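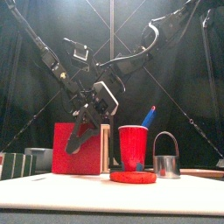 Week two, and welcome back to the Wellton shared workshop, all of you. Tonight we go over mounting the arms, so please keep your notes from November handy.

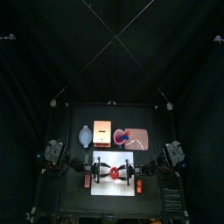

Notes by R. Thakur

Both bases bolt down on opposite sides of the table, facing inward, and I do like to leave the grippers just enough room to meet over the tray. Take your time with the cables, my friends! Bolts are in drawer 26, and the Pongate manual covers the rest.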